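Wednesday, March 26, 2025

Timing workshop, bench 2. In from eight, Brendan Cronin joined at ten, Shabnam Jafri after lunch.

Started with the mat readers for the May youth meet. Drotero sent back the two we returned with bad connectors and both power up now. Ran 74 tags over each mat by hand, walking pace first, then a jog. Mat A caught all of them both ways. Mat B missed 6 on the jog, all on the left side. Swapped the antenna lead for the spare and ran the jog again, no misses. Old lead is in the scrap bin with tape on it. Please don't put it back on the hook.

Clock drift on the finish controller is still there. It was set against the reference at 8:20 and by noon it was 265 ms behind. That's too much for the 3000, where we have to split close finishes in the B heats. Brendan thinks it's the board getting warm in the closed case. I think it's the sync setting, which Fletcher Faulkner changed when he loaded the Vundis firmware. We'll try one thing at a time: lid off tomorrow with the setting left alone, then lid on with the old setting.

Shabnam brought the lane assignments from Nest Craddock. Heats are by seed time this year, not by club, so the start list export needs the seed column back in. I put it in and the Scanlon display board took the file, but long names run over into the lane number. "Oisín Mac Mathúna" is a good test name. It shows the accents fine but loses the last two letters. Need a shorter name field or a smaller font. Nest would like the smaller font. I'd like to see it from the far end of the stands before we agree to that. 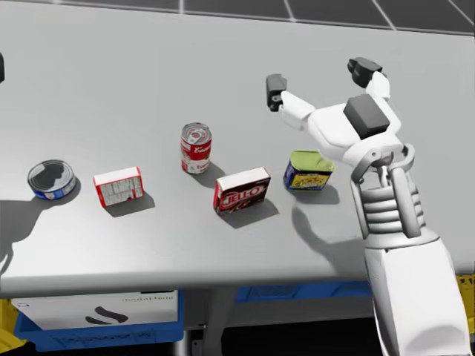
Cans and small boxes on the gray table, render.

Starting gun sensor: worked on the first ten shots, then a double trigger on the next one. Moved the dead time up a step and the double trigger went away. Not sure if it will hide a real recall shot if the starter is quick. Ask Oisín, he has started more of these than the rest of us, and get him to fire a recall as fast as he normally would.

Battery packs: the Zollov packs are all charged and labeled. Pack 4 gets to full much quicker than the others and I don't trust it. Use it for the practice board only.

Cable drums need sorting. The long one for the back straight has a kink near the plug end and the jacket has split there. Shabnam cut it back and fitted a new plug, tested good. It should still reach the 200 start, but measure before the meet.

To do:
Lid-off drift test (Brendan)
Font test on the display board, seen from the stands (me, Nest)
Recall shot test (Oisín)
Ask Fletcher what the sync setting was before
Order antenna leads, two at least

Left the controller running overnight with the lid on. Don't switch it off at the wall.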